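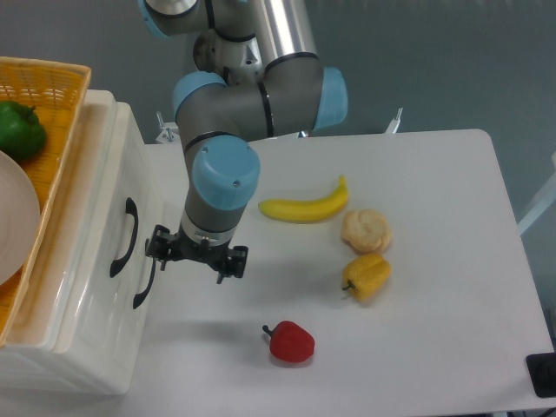
marshlight wrote:
I'd leave the low-risk customers on a fixed date and stop fiddling with it. We tried letting the system decide when each file was due for a fresh look and ended up with a queue that made no sense to the people working it.

Oh, I do see the worry, and I'd have said the same before November! But please hear me out, I've had such a good few months with this and I want to talk somebody into it.

Quick recap for anyone joining on this page. We're a small payments firm in Stostano, mostly business customers, and we used to review every customer file on a calendar: high risk every year, medium every 2 years, low every 4. Everything came due in great lumps. At the worst point we had 203 files overdue, and the team was opening perfectly dull bakeries and dog groomers while a customer whose ownership had changed twice sat untouched, waiting for its date.

Now a review starts when something changes (new owner, new director, new country, a jump in turnover that doesn't fit what they told us at the start), and the calendar is only there as a backstop. We called the project Drava, no good reason, it was on a map on the wall. The tool underneath is Sutus, but you could do most of it with a decent spreadsheet and some patience.

The best bit is the conversations. You ring a customer and say you've seen there's a new director, could you tell us a bit about it, and they know exactly why you're calling! Compare that with the old letter asking for everything all over again. 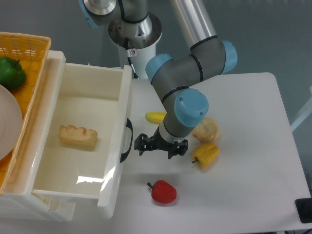
Robot arm with its gripper open above the table

tallyho_kyc wrote:
Pleased for you, and I mean that. I'm still with marshlight though. A trigger only fires if you hear about the change. Customers don't tell you. Half of ours think a new shareholder is none of our business, and the company register can be months behind what's going on in the building.

So what's your answer when the auditor picks a low-risk file and asks when a human being last looked at it?

saltpan wrote:
The auditor question is the one that keeps coming up here. We had Willems in to look over our files and they were perfectly happy with triggers, as long as we could show which ones had been checked and come back clean. They wanted the "nothing happened" written down. We hadn't been doing that.

Small tip if anyone's setting this up: log the check and the result on separate lines. Otherwise you can't tell "looked and found nothing" from "didn't look".

marshlight wrote:
That's a fair point about the log, and I hadn't thought of it that way. But now you've got the system writing a line for every customer every night. Who reads it?

saltpan wrote:
A person samples it once a month. It's a dull afternoon. Bring biscuits.

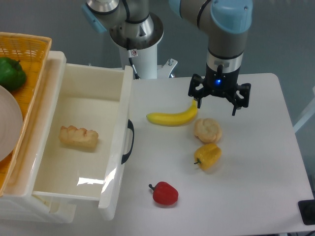

What we use as triggers (long, sorry!)

Several of you asked, so I've typed ours out. Please pinch whatever's useful.

Ownership or control: anyone new going over our threshold, anyone dropping out, a trust or holding company turning up in the chain. A full review every time, no exceptions, and we don't close it until we can draw the structure on one page.

Directors: a new one gets identity and screening checks straight away. We only open the whole file if the business looks different as a result. A family firm adding a daughter to the board is one thing, the entire board going on the same afternoon is quite another.

Activity: we compare what goes through the account with what they said they expected. We started with a flat limit of 1000 per payment and it was hopeless, it rang for everyone. Comparing each customer with their own past works so much better. I wish we'd begun there.

Geography: first payment to or from a country that isn't in their profile. Noisy at first, lovely once the profiles were tidied.

Bad news: press hits, court notices, a complaint from another customer. These go to a person first, since name matches on common surnames are a nightmare.

And the backstop, tallyho, which I hope answers you: nobody goes past the old calendar date. If no trigger has fired by then, the file gets opened anyway. So the longest gap is the same as it was before and everything risky gets seen sooner.

tallyho_kyc wrote:
If you've kept the calendar then you haven't replaced anything, you've added a second queue on top of the first. Where did the hours come from?

Partly from closing reviews faster. A review that starts with a question ("who is this new owner?") has an end to it. The old ones began with a blank form and wandered. We also let a full trigger review reset the clock, so plenty of customers never reach their calendar date. A screening check on one director doesn't reset anything. We argued over that for weeks and I'm glad we were strict.

marshlight wrote:
OK, the reset rule makes more sense than I expected. I'd want to see it in a firm with more retail customers before I moved. Ours never change directors. They change address, and then they change it back.

Ha, yes, I've no idea how you'd do address changes!

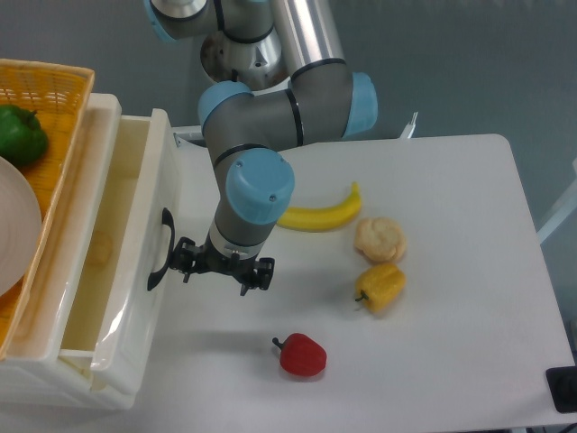 Posted by penny_ledger, April 12, 2019

Long-time reader, first post. We're almost all retail, so maybe I can help with marshlight's last one.

We don't treat a change of address as a trigger by itself. It becomes one if it comes with something else inside a short spell: a new phone, a new payee taking most of the balance, a new country. On its own we verify it and carry on. That cut the noise enormously and the team stopped dreading the morning queue!

Where I disagree with the thread is on asking customers. I think you should ask everybody, once a year, a single question in the app: has anything changed? Lots will tap "no" without reading it, I know. Plenty don't, and we've had some really useful answers, including job changes and people who'd moved abroad and hadn't thought to mention it.

tallyho_kyc wrote:
And the ones who tap "no" and are fibbing?

penny_ledger wrote:
Then you've got their answer on record with a date next to it, and it's a very handy thing to have when the activity says otherwise.

saltpan wrote:
Stealing that. Do you chase the ones who ignore it?

penny_ledger wrote:
One reminder, then it goes down as no reply and counts as half a trigger. I'll dig out the wording we use and put it up here when I'm back at my desk.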